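Can a robot tidy up kids' toys yet?
Home Gadgets and Automation

Posted by Jatari
We have two kids and a lounge room floor you can't cross in bare feet. I've got a robot vacuum and I love it, but it just shoves the soft toys under the couch. Is there anything yet that will pick them up and put them in a tub? I'd happily go to $900 if it really worked. Bonus points if it can fold a jumper!

Posted by Stuslow
No. Buy a bigger tub.

Posted by Soler
Not for $900, sorry, but I'm more hopeful than the post above! I've followed this stuff for years and the last 2 have been the most fun by a mile. Soft things are the hard part. A block is the same shape every time you grab it, but a teddy squashes, rolls over and has legs going everywhere, and if it's wearing clothes you can end up holding the clothes and not the bear.

What's changed is how the machines learn. People do the chore themselves with a pair of hand-held grippers, over and over (think 200 goes at one small job), and the robot learns from the recordings. I had a try at an open day in September and it's a brilliant way to feel what the robot is up against. Two fingers per hand, that's your lot.

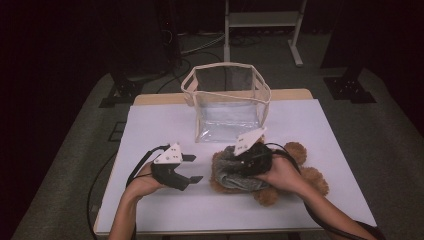
Getting a toy into an open-topped box is a good first chore, I reckon, because near enough is fine. Nobody minds if teddy lands upside down. Folding the jumper neatly is a much bigger ask, and your floor, with its Lego and odd socks, is bigger again. I'd keep the vacuum, put the tub where the kids can reach it and check back in a couple of years.

Posted by Prurard
Agree with Soler. Ours gets stuck on a plush rabbit most nights. I set it for 13 minutes after bedtime now, so I've got time to clear the floor first, and that has helped heaps.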